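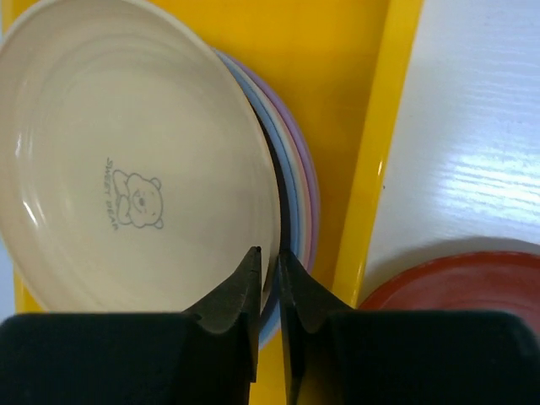

Pointed fingertips at the plate rack, with the cream plate in front and the blue one just behind it.

The Dishes Test

If you want to start an argument among people who buy robot grippers, ask them which one they would trust with a rack of dishes. I spent a good part of October at the Akton workshop in Mesteck, where three sets of fingers were being tried on the same arm, and I can tell you the arguing starts before the coffee is ready and is still going when the lights go off (I loved every minute of it, for what it's worth).

The plates are cheerful things, cream and blue and white and pink and lavender, lined up in a bright yellow holder, and the cream one has a little bear on it with the words SWEET BEAR. They look like the easiest job in the world. Then you try to slide something between two of them and you see how little room there is, just a narrow dark gap, and you start to feel some sympathy for the machine.

Akton began with the Carvalho, a wide flat-fingered gripper that costs $1792 and has been a favorite in the shop for years. Give it a box or a jar and it's wonderful. With the plates it kept nudging the neighbor, and over 400 tries it came away with one plate, and only one, 288 times. Plenty of the rest were two plates at once, which made for a lovely clatter.

Next up was the Clena, at $900, a softer set that bends around whatever it touches. It was kind to the rims and everybody liked watching it work, but it needed a good long squeeze to get a firm hold, and by the time it had one the plate had usually turned a bit. That's fine if you're only moving dishes to a table and a real nuisance if you want them back in a slot.

The third set was the shop's own, black fingers that narrow to a point, made for $488 the pair. On the same 400 tries they took a single plate 362 times. The points get in where the flat fingers can't, and the view from the wrist camera is better too, with both tips right there in the picture. What they don't love is a plate lying flat on the table. The red one gave them fits all month, and the Carvalho, to be fair to it, wasn't much happier.

So which would I buy? For a kitchen rack, the pointed ones, and I'd put the savings toward a second wrist camera. For a shop that handles boxes most of the day I'd still go with the Carvalho and keep it well away from the china. Akton plans to run the Clena again with a firmer pad, and I've already asked if I can come back and watch.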